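How Does a Robot Learn to Tidy a Shelf?
Kids' Explainers: Would You Let a Robot Do It?
By Eamon Moriarty

You have probably been told to tidy your room. You probably know how. Put the thing where the thing goes, wipe up the mystery crumbs, try not to shove everything under the bed.

A robot knows none of this. A robot fresh out of its box doesn't know what a shelf is, or a crumb, or a bed, and it has never been shouted at from downstairs. It has to be taught, and the teaching is what this page is about.

The robot in question is the Malý. It is made by a company called Traninix and it is meant for stockrooms, which are the rooms behind shops and offices where the useful, boring stuff lives. Tape, boxes, more tape. The Malý has two arms, a head with a camera in it, and no legs at all. It rolls. Stairs are its greatest enemy.

What do you get?

The Malý comes with a charging dock, a spare set of rubber fingertips, and a pack of lessons called Vanden. The robot is the part everybody wants to look at. Vanden is the part that matters, in the same way that a piano is nice but somebody still has to know a tune.

Vanden holds 896 lessons. Each one is a short recording of a person doing a small job by hand, seen from where the robot's own head would be. Pick up a roll of tape. Put down a roll of tape. If you think that sounds dull, imagine doing the recording.
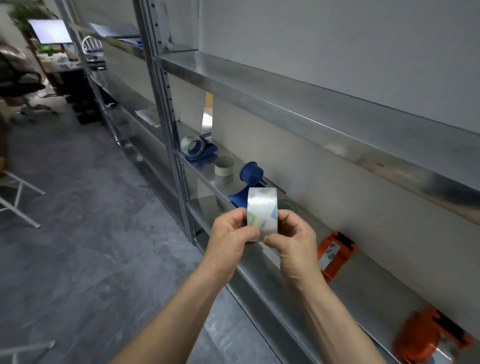 Why so many lessons for such small jobs? Try this. Get a roll of tape and pick it up with one hand. Now hold it with two hands and turn it so you can see the cardboard in the middle. You didn't have to think about how hard to squeeze, or where to put your thumb. You have been practicing with your hands since you were a baby, mostly by dropping spoons.

The robot has had no spoons. It looks at the recordings and works out what they have in common: fingers go here, then the roll moves there. After seeing plenty of them it can have a go at a roll it has never met before. Engineers call this "learning from demonstration." You would call it copying, and at school you might get in trouble for it.

Clear tape is especially mean to robots. You can see through it, which means the camera can see through it too, and the robot may decide that it is looking at a piece of wall. I have lost clear tape on a desk right in front of me, so I can't be too snooty about that.

Wiping is harder than it looks

One whole chapter of Vanden is about cleaning shelves. A cloth is a nightmare if you are a robot. A box stays the same shape when you pick it up. A cloth changes shape every time you touch it, and then changes again because you changed it.

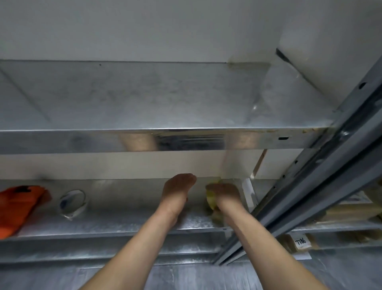 Then there is pushing. Press too lightly and you are only waving at the dirt. Press too hard and the robot shoves itself backward across the floor on its wheels, which the Malý did to me on its first morning. It looked surprised. (It can't look surprised. It has two small lights and they don't move. But still.)

The back edge of a shelf is the worst bit, for robots and for people. Your arm has to fit under the shelf above, and you can't always see what your hand is up to. The Malý's arms each have 7 joints, so it can bend around things fairly well, but it does it very slowly, like somebody reaching past a sleeping cat.

So is it any good?

I tried the Malý for a month, in March, at a stockroom in Ilside. The people there pack parcels all day and own a great deal of tape. I gave the robot 4 jobs and scored each one out of ten.

Job one: put a box on a shelf.
Nine out of ten. Very neat. It lined the box up with the edge as though someone was going to check.

Job two: wipe a shelf.
Six. The middle was lovely. The corners were still the home of whatever lived there before.

Job three: stand a roll of tape on its edge.
Seven. The rolls stayed up most of the time. When one fell over and rolled away, the robot kept staring at the place where it used to be.

Job four: put a new roll into a tape dispenser.
Two. And one of those points was for trying.

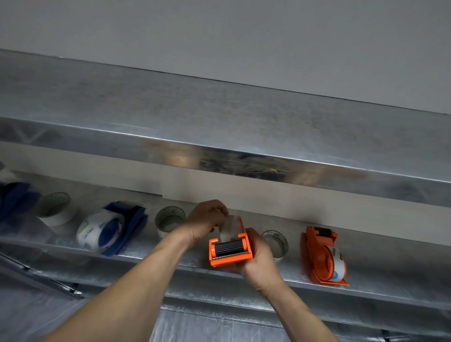
I should stick up for the robot a little on that last job. A tape dispenser is a fiddly thing. It has a roller, and it has a row of sharp metal teeth for cutting, and you need one hand to keep the dispenser steady while the other deals with the roll. Both hands have to work as a team. If you have ever tried patting your head and rubbing your tummy, you know that hands don't always want to be on a team. (If you're loading one at home, get a grown-up to help. The teeth are no joke.)

Traninix says more dispenser lessons are coming. I hope so. The Malý managed to get one roll in while I was there, on a Sunday, and it was in backward.

Things people ask me

Can it see in the dark?
No. Leave a light on for it.

Will it clean my bedroom?
It has only had lessons about stockrooms. It would probably put your socks on a shelf with the tape, standing on their edges, and feel it had done well.

Does it get bored?
No, and that's its best feature. It will move the same roll back and forth until the battery runs out. The battery lasts 4 hours. 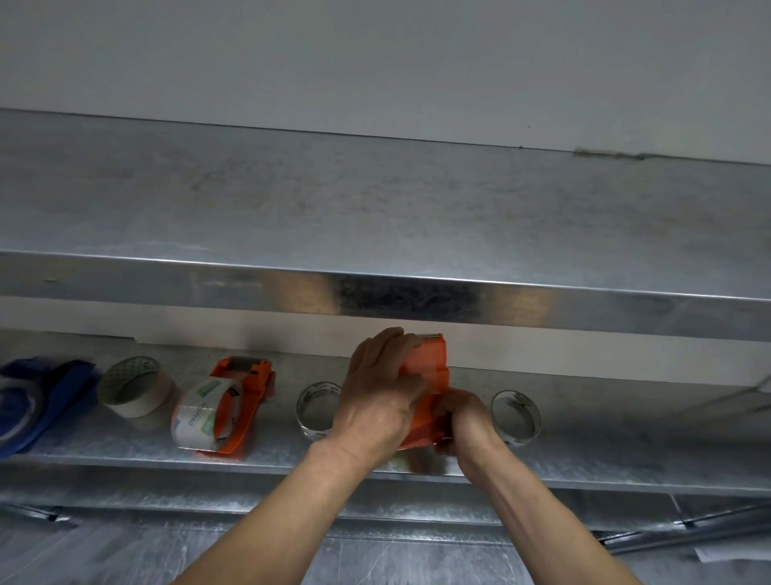 Can I teach it myself?
Yes, sort of. A grown-up has to switch on lesson mode, and then you do the job slowly while the camera watches your hands. Do it the same way several times. Don't show off. I did a fancy little flip with a roll of masking tape during one lesson, and the Malý spent that afternoon throwing tape on the floor.

Words to know

Demonstration: showing somebody how to do a thing by doing it.
Joint: a place where an arm bends. You have one at your elbow.
Gripper: a robot's hand, or what it uses for one.
Dispenser: a holder that lets you pull out tape and cut it. Robots dislike them.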